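Stenier Users' Board > Data collection > Household tasks
Topic: Laundry loading – what counts as a usable demonstration?

Posted by flenaden_ops
Colleagues, I should be grateful for views on our acceptance rules before we submit the March batch. We are gathering demonstrations of washing machine loading by teleoperation with two arms. The task runs from garment in basket to garment in drum. We have recorded 385 demonstrations to date, and our reviewer has set aside 151 of them.

Most of those set aside were rejected under one rule, which states that the operator must not release and re-grasp the garment once it has left the basket. In my view the rule is too strict. A person loading a machine at home will often drop a sleeve and pick it up again, and a policy trained only on clean runs will not have met that situation.

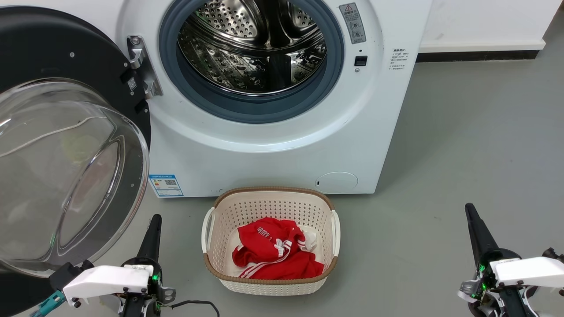

We begin each run with the door fully open, as the earlier runs that included opening the door were much longer and the operators tired quickly. The basket stands on the floor in front of the machine. What we have not settled is whether the garment should be laid in the basket by hand in a set fold or simply dropped in. At present it is dropped in.

I attach no great importance to speed. I would, however, like the rule on re-grasping settled.

Posted by C_Zavala
I reviewed this batch and would prefer to answer here. The rule was written in January and agreed by both sites. It was intended to exclude runs in which the operator lost control of the garment, and I have applied it as it stands. If the group wishes to change the wording, I have no objection, but the rejected runs should then be reviewed again in full and not restored on request.

I would add that a considerable share of the rejected runs have a second fault. The garment catches on the lower lip of the door seal and the operator pushes it in with a closed gripper. I do not regard that as a good example to teach from.

Crisóforo Zavala
Review desk, Plistetti

Posted by marrowfield
We met the same question with tea towels. Our practice is to keep the re-grasp runs and mark them with a separate label, so that whoever trains the model may include them or leave them out. It costs the reviewer a few seconds for each run.

On pushing with a closed gripper, I must disagree with the previous post. It is what most people do with a fist. Provided the garment ends up clear of the seal, I would accept it.

Posted by C_Zavala
I accept the point about labels. On pushing, my concern is the force applied. Our operators receive no force signal at the hand controls and they judge by eye. I have seen the machine shift on the floor during a push, and I would not wish a model to learn that.

Posted by tern_and_co
May I ask how many garments are used in each run? The Frerichs guide advises starting with a single item and moving to 2 or 3 only when the single-item runs are reliable. Small white items are easily missed by the operator against a pale basket.

Posted by flenaden_ops
One garment is counted in each run, and anything else left in the basket is treated as background. I recognise that this is not written down anywhere, and I will correct that.

Posted by marrowfield
I would urge you to write it down before the next session. If a model is later asked to empty the basket, runs that stop with something still inside will teach it to stop early.

Posted by flenaden_ops
That is a fair objection. The proposal is therefore as follows. Runs with a re-grasp are to be kept under their own label. Runs with a push are to be kept only where the machine does not move. The written task will say "move the named garment" – the present wording is "load the washing". All 151 runs will go back to the review desk.

Posted by C_Zavala
Agreed as to the first and third. On the second, please define "does not move" before I begin. I will not do it by feel.

Posted by tern_and_co
A strip of tape on the floor along the front edge of the cabinet would serve for new runs. It will not help with the old ones.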